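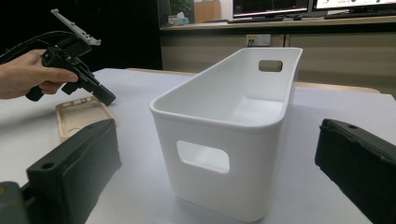
Bulcombe Household Storage Project
Progress report to the Gusberg Fund, September 19, 2019

Work on the storage part of the grant is on schedule. The project set out in January to provide sorting and storage baskets to households moving into the Bevan building, and 34 households have now been supplied. Five more are waiting for a move-in date.

We settled on a white plastic basket, rectangular, open at the top, with handle holes cut through the sides. It has rounded corners and a smooth inside, so it wipes clean with a cloth. The sides taper toward the base and empty baskets stack in the hall closet. A lidded box was looked at in the spring and dropped on cost.

Vasta has delivered 164 baskets to date against an order of 244. The remaining 80 are due before the end of the quarter. A few in the second delivery had cracked rims and were replaced without charge.

Households mostly use the baskets for pantry goods, bathroom items and children's clothes. Several asked for labels – we had not budgeted for these and have been using masking tape. Two families said the basket was too wide for the shelf under the sink. We measured the shelves in the remaining units and will offer those households a different spot for it.

Spending is within the approved amount. We ask that the unspent delivery money be moved to labels and shelf liner. The next report will cover the kitchen cabinets.

Bulcombe Household Storage Project | Contact us | © 2019 | Back to top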